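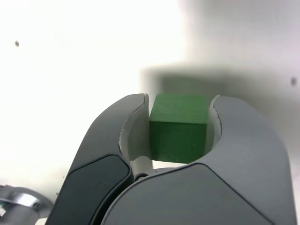

## Grasp Project Meeting, December 2024

**Present:** Leokadia Jabłońska (chair), Brayan Benavides, Shanthi Nanayakkara (minutes)
**Apologies:** Ismael Figueiredo

### 1. Slip detection, painted block set

Brayan reported on the green cube trials. Method: close on opposite sides, lift, hold, then apply a side load in steps. Slip was flagged from motor current alone. Of 70 trials, 12 gave a false slip flag and 9 missed a real one. Most false flags fell in the first part of the lift.

Leokadia asked if wear on the inner pads could explain the misses. Brayan had not logged pad condition. Agreed that it goes in the trial sheet from now on.

### 2. Threshold

Shanthi re-ran the Bustgate filter on the same logs with a longer window. False flags dropped to 9, and misses did not change. The group accepted the longer window for the next series.

### 3. Actions

- BB: repeat 23 trials with new pads, same cube, same load steps.
- SN: add pad condition column; share filter settings.
- IF: confirm whether the April logs can be reused as a baseline.

Item on bare wood blocks deferred.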